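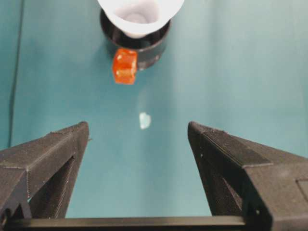
Milagros Echeverría objected, in the margin of our first draft, that a cup with something sitting in it has stopped being a cup and become a shelf with a bad shape. We kept the remark and rewrote the section around it, as she probably knew we would.

Figure 3. Nesting and leaning-by: a dark cup with a pale, funnel-like piece in or on top of it, and a small orange cube set close to its side. Teal tabletop.

4.2 Nested, stacked and merely near

Our coding scheme began with three relations between small objects on a table: in, on and beside. We thought this was a modest scheme. It survived one afternoon of coding.

The trouble starts with anything that flares. A spoon in a mug is in the mug, and no coder disputed it. A wide-rimmed funnel in the mouth of a cup is another matter. Part of it may go down inside, part of it stays well above, and whether the rim of the cup or its floor is doing the work is often known only to the cup. Figure 3 shows the kind of arrangement that produced the longest entries in the coders' notes. Abelardo Zapata marked such cases as "in" on the grounds that they would survive a bump. Echeverría marked them as "on" because you would lift the upper piece first. Both rules are sensible, and they cannot be used together.

We settled on a fourth category, "nested," which covers any case where one object occupies the opening of another without a clear claim to being its contents. In the Remano set of 1000 table arrangements this category quickly filled up with lids, sieves, funnels, smaller cups and a number of things the coders listed as "other, conical." We are not proud of that label, but it was applied consistently.

"Beside" turned out to be worse. A cube on a tabletop is beside every other thing on that tabletop if one is generous enough. Common sense says the orange cube in Figure 3 belongs with the cup: it is small, the cup is near, and there is bare surface it could have occupied instead. Common sense, however, does not come with a cutoff. Fekete, our earlier scheme, used a fixed distance, and this treated two serving platters and two dice as equally sociable. We now scale the distance to the smaller object, so that a cube has to be quite close to count and a platter may be aloof.

Color was left out of the scheme on purpose. Coders nonetheless wrote it down, especially where a bright object stood against a cooler surface, and they were quicker to call a bright object "misplaced" than a dull one in the same spot. Seven coders did this often enough that we added a written reminder to the Hutach manual. The reminder is on page 70, which may explain its limited effect.

What the scheme still cannot tell us is whether an arrangement is tidy. A funnel in a cup may be storage, a job half done, or a place where a hand happened to let go. Respondents in the October round were asked to choose among these and frequently wrote "yes." We return to their answers in Section 5, with a revised form that no longer permits it.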